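Kitchen Surfaces and Storage: notes for session 3
9/19/23

Today = wood next to stone. Boards, worktops, wooden boxes and drawers. Bring last week's sheet.

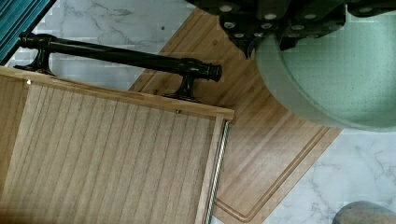
Naveed Sethi wrote in to ask whether a bamboo board needs oiling at all, as his has gone two years without and seems fine. Fair question. Answer: depends how often it gets washed. If the surface feels rough or looks dull, oil it. Thin coat, leave overnight, wipe off the extra.

Boards
- bamboo is a grass, but we treat it as wood for care
- juice groove: dirt sits in the curve at the corners, so small brush, not just a cloth
- never soak, never dishwasher
- dry standing up, air on both sides

Marble
- lemon, vinegar, wine all mark it. Wipe straight away
- mild soap and water only, no cream cleaners
- board goes on top for any cutting, even bread
- grit under a board will scratch, so lift it, dont drag

Slatted and grooved fronts
- look good, hold dust. Soft brush, work along the grooves
- cloth nearly dry or the water runs down and sits
- check the little screws every January, hand tight only

Handles
Gloss black shows every fingerprint. Warm water, drop of soap, buff dry. If a bar handle wobbles its usually the fixing behind, so look there before buying a new one. Measure post to post, NOT end to end, as the bar can stick out past the posts. (Group 2 got this wrong in the Prusto excercise and ordered the wrong size.)

For next time: read p. 127, then the table on p. 139. Write up one surface at home, half a page, what it's made of and how you clean it.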